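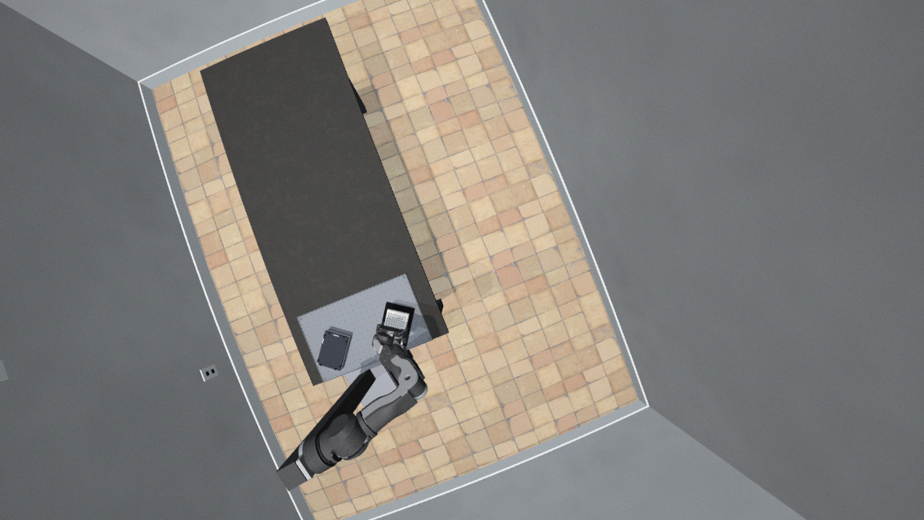 Ye-ji Ok commented that the thread title should say "application" instead of "robot," because the arm's certificate covers the arm and very little else.

What rules apply to a plate-handling arm on a lab bench?

dstrand62
August 6, 2023

We are setting up a bench cell at our Limonmont site. One arm, two-finger gripper, moving microplates between a holder and a second device on the same work plate. So far it only exists in simulation. I have 4,000 simulated cycles logged and my manager thinks that covers safety. The arm vendor says it is "collaborative" and can run without a fence. Is that enough, or do we need a written risk assessment? And what should we check in the simulation before we build anything?

Answers

Ye-ji Ok

You need the written assessment. ISO 10218 is the place to start for industrial arms, and ISO/TS 15066 covers people working near a moving one. "Collaborative" on a data sheet describes features of the arm. Your fingers, your plates, whatever is in the wells and the layout of your table are all part of what gets assessed.

Simulated cycles are good evidence that the path is reachable. They say nothing about how hard the gripper hits a hand. Force and pressure have to be measured on the real cell.

In the simulation I would check these and write down the result for each:

Approach. The fingers come down on both sides of the plate, so look at the gap between each finger and whatever is next to it. We ask for 9 mm at the tightest point on our Kullow line.

Retreat. Run it with the gripper open and again with the gripper closed on a plate. People forget the second one.

Stops. Halt the arm at random points and look at where it is left standing. Can someone get the plate out without moving the arm by hand?

Neighbors. If a shaker or heater sits on the same base, model it at full height with any pins or clamps that stick up.

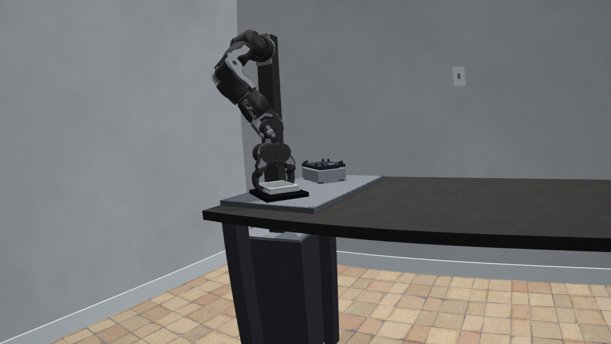

Vikico_user

just keep the speed down and put an e-stop on the table. we have run ours two years like that and had no trouble. paperwork can come later

Comment from Ye-ji Ok: Please don't do the paperwork later. The e-stop position is one of the things the assessment decides.

M. Brennan

Agree with Ye-ji. One addition on layout, which is where our own review lost the most time. Draw the cell from above with the walls in it and mark every spot where the arm or the table comes close to one. A person can be trapped between the arm and something fixed, and that case is treated more strictly than a free bump.

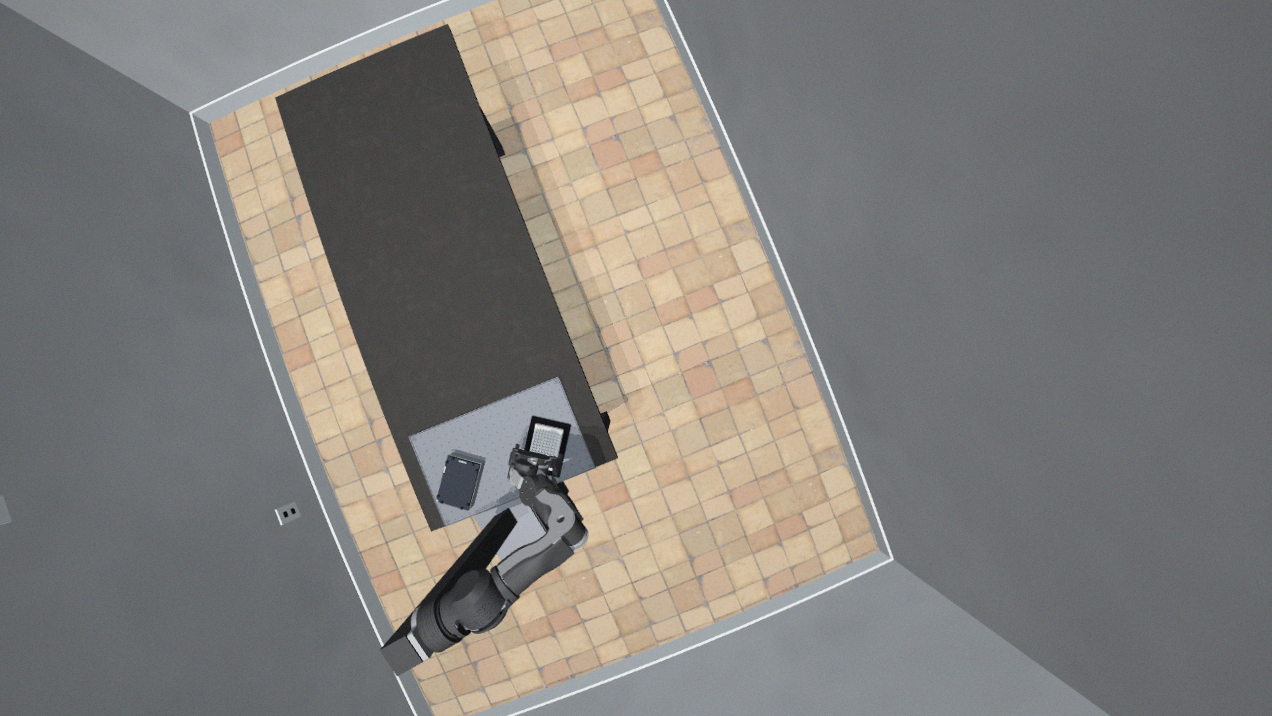 Do the same drawing for the arm at full stretch, even if your program never sends it there. Then limit the joints so that it can't go there, and use the safety-rated limits in the controller. A limit in the application code doesn't count.

Keep the simulation file under version control along with the assessment. Ours had 19 revisions by March and we could say which one each check was done on. When the gripper or the plate type changes, the assessment gets opened again.

dstrand62

Thanks, that answers it. I will start with the top view and the retreat check, and I'll send the first two replies to my manager.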